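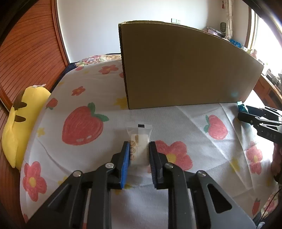 Can a machine do the household chores yet?

Some of them, slowly, and mostly the ones where it doesn't matter much if something gets dropped. That was the first thing Tanko Yusuf told me, and I'd barely sat down.

I had come to Guneck, where he works on what his team calls the "tidy up" problem, with a list of questions I'd collected from friends and relatives. Most of them were versions of the same question: when is a robot going to put my stuff away? My sister wanted to know about laundry. My neighbor wanted to know about the dishwasher (loading it, which she'll do, and unloading it, which she apparently won't). I wanted to know about snacks. We have a cabinet at home full of half-sorted packets, and I'd happily hand that job over to anybody or anything.

"Snacks are a great question," Tanko said, and he wasn't being polite. "People think it's the silly one. If you can handle a bag of chips, a cookie in its wrapper and one of those slippery foil pouches, all mixed up together, you've solved a big piece of the house."

I asked him why that would be hard. I pick up a packet of cookies without looking.

"Right, you do it without looking," he said. "So try telling me how. How hard do you squeeze? Where?" He made me try it with a little foil packet from his desk drawer. I pinched it in the middle. Then I pinched it by the crimped end. Then I picked it up with my other hand while I was talking, and he laughed and pointed out that I'd used three fingers that time and hadn't noticed -- I hadn't.

A hard plastic cup, he told me, is the same shape every time you meet it. A packet slumps, the filling slides to one end, and the shiny ones throw the light back so the camera sees a white streak where the edge ought to be. He has a soft spot for the shiny ones, I think. He kept coming back to them.

Hands first

The way his group works is to have people do the chores, holding a gripper in each hand, and record what happens. Two fingers per gripper, with pads on the inside. So you're doing your ordinary tidying with something like a pair of fancy tongs, and the software learns from that.

"You give up eight fingers," Tanko said. "It's humbling! The first time I tried it, I couldn't pick a wrapper up off a bedspread. I chased it all over the place."

They set up in ordinary rooms, on beds and tables and kitchen counters, because a bare lab bench teaches a machine about bare lab benches. A bed is a nasty surface. It gives when you push down on it, it has folds, and if the blanket has a busy print then there are a dozen bright red things lying around that aren't objects at all.

I asked how many times somebody has to do a chore before the machine gets anything out of it. He told me the packet job had taken 700 recordings before it did anything he'd show a visitor, and that they were now at 2,000 and he still wouldn't leave it alone in his own kitchen.

"It gets the easy ones. A box, a fat packet standing up, fine. Then it meets a flat one and it sort of pats at it."

Pats at it?

"Pats at it. Like a cat."

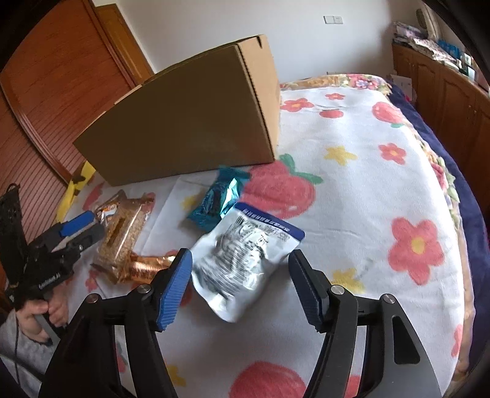
What it gets wrong

Olumide Amadi joined us at this point with coffee for everybody, for which I'm still grateful. She spends her days watching the robot arms try to repeat what the people did, and she has a much longer list of complaints than Tanko does.

"Two things touching," she said, before I'd finished asking. "One packet leaning on another one. You and I see two packets. The machine sees one big strange packet and tries to grab it in the middle, where there's nothing to grab."

She also brought up squeezing. Crumbly food is the worst, because the machine can get a perfectly good grip and still hand you a bag of dust. I asked whether that counts as a success and the two of them disagreed in front of me for quite a while. Tanko counts it if the packet ends up where it should. Olumide doesn't. "I have to eat the thing afterward," she said.

I'm with Olumide on this one.

Then there's speed. I asked her for a number I could take home to my sister, and she gave me 44 seconds for one packet on a good run, from the arm starting to move to the arm letting go. I did the sum for our cabinet in my head and decided to keep doing it myself for now.

The shop floor

Since both of them had worked with warehouses before this, I asked whether stores are further along than homes. Much further, they said, at least in some corners. Olumide spent a while at Millska, where the machines moved sealed cartons from one belt to another all day long and did it well. Same cartons, same height, same lighting, a fence to keep people out.

"Then somebody asks for loose packets," she said, "and it's my bed problem again, just with worse coffee."

Restocking a shelf is somewhere in between. The packets are at least facing the right way when they come out of the carton, but the shelf is already half full and customers have moved things around. Tanko thinks we'll see machines doing decent overnight restocking well before we see one sorting a family's cupboard. He wouldn't give me a year. I asked 2 different ways and he smiled at me both times.

So what about laundry?

I'd promised my sister. Tanko says folding towels is in pretty good shape, and T-shirts are coming along if you don't mind waiting. Fitted sheets made him put his cup down.

"I can't fold a fitted sheet," he said. "Who would we record?"

Olumide says her mother can do it, and she's been trying to get her to come in and hold the grippers for an afternoon. Her mother has said she'll think about it in May, once the garden is planted.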